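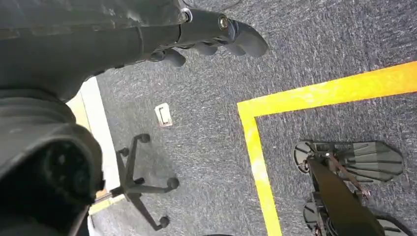
My chair has started pulling to the left again, and I'm reopening ticket 252 before it gets any worse. Same model as before, the Koller task chair with the Revora replacement casters. It rolls okay for a foot or two and then one wheel digs in and the whole thing swings around like a bad shopping cart. You can see the kind of floor I'm dealing with, the dark gray speckled carpet, and the base is the usual black star with a round black caster at the end of each leg. I know the first thing you'll ask is whether it's hard floor or carpet, so there you go, carpet!

What I've done so far, in the order I did it:

Flipped the chair over and pulled every caster. They come straight out if you yank hard enough (I used a butter knife on the stubborn one, please don't yell at me). Two of them had a wad of hair and thread wrapped around the axle, really packed in there. Cut it out with nail scissors, spun the wheels by hand, all of them turned freely. Put everything back, sat down, rolled. Straight for one whole afternoon and then the pull came back.

Swapped positions. I put a dot of nail polish on the caster I suspected and moved it to the opposite leg. If the wheel was bad the problem should have moved with it, right? It didn't. Still pulls left. So now I'm thinking it's the socket in the leg and not the wheel at all.

Checked the sockets with a flashlight. One of them looks a little more open than the rest. The stem wobbles in it, and I can wiggle it with one finger. The others are snug.

Tried the chair on the tile by the back door. Rolls fine there, which I guess makes sense, there's nothing for the wheel to grab. On the carpet it's got to work harder and that's when the stem leans over.

After that I went looking for the little grip rings Rebecca Amato sent me the last time this ticket was open. She mailed me a small bag of them and told me to keep the extras, and I did, I just didn't keep them anywhere sensible. All our odds and ends go in the big divided organizer, the one with the rows of little compartments, and things in there tend to migrate. The partitions just slot into each other at the notches, so if somebody bumps one up a bit, small stuff slides under into the next cell. I had to tip the whole thing to look.

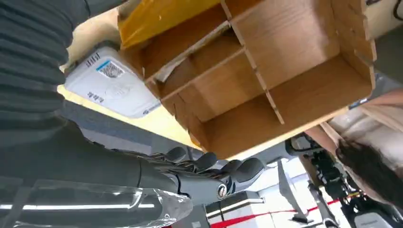 No rings. I found felt pads, a bunch of picture hooks, and an allen key I've been missing all summer, so it wasn't a total loss. I'm pretty sure the rings went out with the old packaging when we cleaned up. My fault, not yours.

So my questions are:

Can I still get the grip rings on their own? The Stistalik parts page only shows them bundled with a full caster set and I don't need another full set. I just need the one ring, maybe a couple more so I have backups.

If the socket itself is worn, does a ring even help? Or am I looking at a whole new base? I'd rather not, I like this chair — it took me ages to get the height and the back the way I want them.

Is there any chance the carpet casters I got are the wrong ones? The bag said 3000 on it, and I assumed that was the series number, but I never looked it up. If there's a different series for low pile I'd be happy to pay the difference.

And a side question, I know it's not really your department. Do you sell spare partitions for the organizer? It came from the Florndale store in the same order as the chair. A few of ours are a little tired at the notches and won't stay down. If I could get the small compartments to hold small things I wouldn't be writing to you about lost rings.

Update, 20 August 2024: I wrapped one turn of masking tape around the loose stem just to see. Huge difference! It tracks straight on the carpet and doesn't swing. I've been scooting back and forth like a kid all morning to test it. I don't trust tape to last, though, I can already see it bunching up a little at the top, so please don't close this one yet.

Update again: tape lasted 3 days. The pull is back, same leg, same direction. When I took the caster out the tape had rolled itself into a little sausage. I put a fresh piece on and that's what I'm sitting on now while I type.

I think we can say it's the socket. Please let me know about the rings, and if it has to be a new base, tell me which one fits and what it runs. I've got 100 dollars set aside for office stuff until the end of September, so if it comes in under that just send me the link and I'll order it. Email is better than the phone for me — I never hear it ring back here.

Thanks for putting up with the long messages!

Contact support | © Revora Seating Parts | Back to top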